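05/04/2019
Dye shop notebook, bench side

Second go at the madder on the Kalen wool. The first lot came out a dull brick colour and I wanted to know whether that was the water or the temperature. Rafsan Amarasinghe thinks water. I still think I let the pot get too hot after lunch, when I was on the phone to Teixeira about the late delivery.

Skeins were scoured yesterday and left to soak overnight in plain water. Squeezed out this morning, not wrung. The Kalen yarn takes a long time to wet through compared with the Dikar, and last time I could see pale patches near the ties where it had stayed dry in the middle. Ties are looser today. Miroslava Oravec ties hers in a figure of eight with a lot of slack and never gets the patches, so I copied her.

Mordant: alum with a little cream of tartar, same strength as before so that I am only changing one thing at a time. Well, two things. I used rainwater from the butt for half the skeins and tap for the other half, in separate pots, and kept both pots at the lower heat. If both come out clear then it was the heat. If only the rainwater one does, Rafsan gets to be right. I realise this doesn't cover every case but I only have two pots the same size.

Madder is the chopped root from Firkinow, the end of the old sack. Rinsed it twice in cold water and threw the yellow away. Soaked it in warm water for the rest of the morning. It smells of beetroot and wet cardboard. I tied it into muslin this time because picking bits of root out of the first lot took most of an evening and there are still some in there.

Both pots went on at the same time. I brought them up slowly and held them at a heat where I could just keep a finger in, then a bit over. The dial on the left ring is not to be trusted — it reads low, and the ring carries on heating after you turn it down. Use the glass thermometer and ignore the dial. I have written this in here before and somebody (me) didn't read it.

Checked every 30 minutes:

First check. Tap water pot already orange, yarn a weak apricot. Rainwater pot paler and pinker. Turned the skeins with the stick.

Second check. Tap water pot a good bit stronger. Rainwater one has caught up in depth but is still on the coral side. Left ring had crept up, turned it down and moved the pot half off.

Third check. Hard to tell them apart while wet. Pulled a short end of yarn from each, rinsed and blotted. Tap is redder and slightly heavier. Rainwater is lighter and cleaner, closer to a salmon. Neither has gone brown.

Fourth check. Added a pinch of chalk to the rainwater pot after taking out 2 of the skeins as a reference. The liquor went visibly redder within a few minutes, so the chalk is doing what the book says it does. Heat off on both and left to cool in the pot with lids on.

So the brown was heat. The water matters as well, but it moves the colour between coral and red, it doesn't muddy it. Told Rafsan. He says that is what he meant.

For the rug order we want the redder one, so tap water and low heat, or rainwater with chalk if the tap goes funny again as it did in September when they were working on the main. I'd like to keep a few skeins of the salmon for myself if the weight allows. It looked very good next to the weld yellow and the washed-out lavender we got from the tired cochineal. 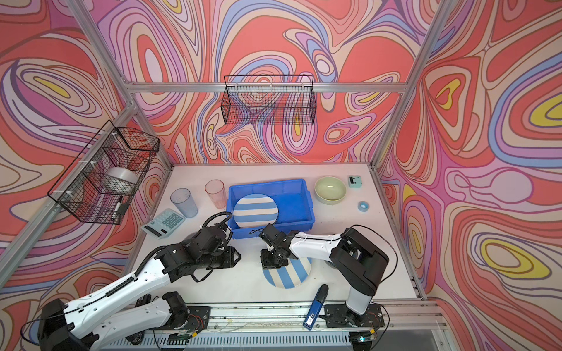
Weights. The rug needs 3,344 grams of red in all, counting fringe and a bit over for joins. We can't do that in one pot, so it will have to be 4 dyeings, and I would like them all done from the same sack of root. Firkinow's new harvest is always stronger and I don't want a line across the middle of the rug where one sack stops. Need to weigh what is left in the old sack before promising anything. If it's short, mix old and new together dry at the start and dye everything from the mixture.

Even from one sack the lots will differ a little. Miroslava suggests weaving from two lots at once, alternate picks, so that any difference gets spread out. It is slower and you have to mind the edges, but she did the hall runner that way and I couldn't find the changes when I looked for them.

Light test: wound a bit of each red on card and put one half under foil in the south window. Same for the salmon. Leave these alone please. The last set got moved to make room for seedlings and sat in the shade for I don't know how long.

The exhaust bath is still worth something. Strained it and put it in the lidded bucket under the sink, tap and rainwater together. It should give a peach on the Dikar odds and ends. It won't keep more than a few days in this weather so I will use it or tip it on the compost.

To do
Rinse all skeins once cold, hang in the back room out of the sun
Weigh the old sack
Ring Firkinow and ask what is left from the same harvest
Order alum, the tub is nearly down to the scoop
New thermometer, this one has a gap in the red line
Ask Teixeira if the warp can come separately, ahead of the rest
Write the pot number on the skein tags in pencil, the pen ran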